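The Finding Aid Is Not Your Diary

April 6, 2023
By the Hillolero Archives Desk

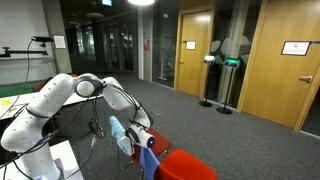
I have spent most of April reading finding aids, a sentence that explains my social life. The one that broke me describes the Condori Mill papers. It runs 47 pages. The first 17 concern the processing archivist's thoughts on original order, and by page nine I was rooting for the mice.

I wanted a single payroll ledger from 1876. The ledger exists. It is in a box called "Miscellaneous, Large," right after a box called "Miscellaneous." Someone wrote three paragraphs about the theory of arrangement and then gave up when it came to arranging.

Small archives love to say they need money, and they do. Datolov Historical Society got a grant of $3,290 last year and spent it on a consultant, who told them to apply for grants. I'd have spent it on folders and a person who can type. A plain list of what is in each box, with dates, would serve the genealogists, the schoolkids and me.

The Tristine county records office does it this way. Their guide to the court files is four pages long, has one typo and uses the word "stuff" in the scope note. I found my case in ten minutes and had time for lunch.

Go ahead and write the long essay on provenance. Put it in a journal, where I can avoid it properly. But first open "Miscellaneous, Large" and tell me what's in there. I'm still waiting on that ledger.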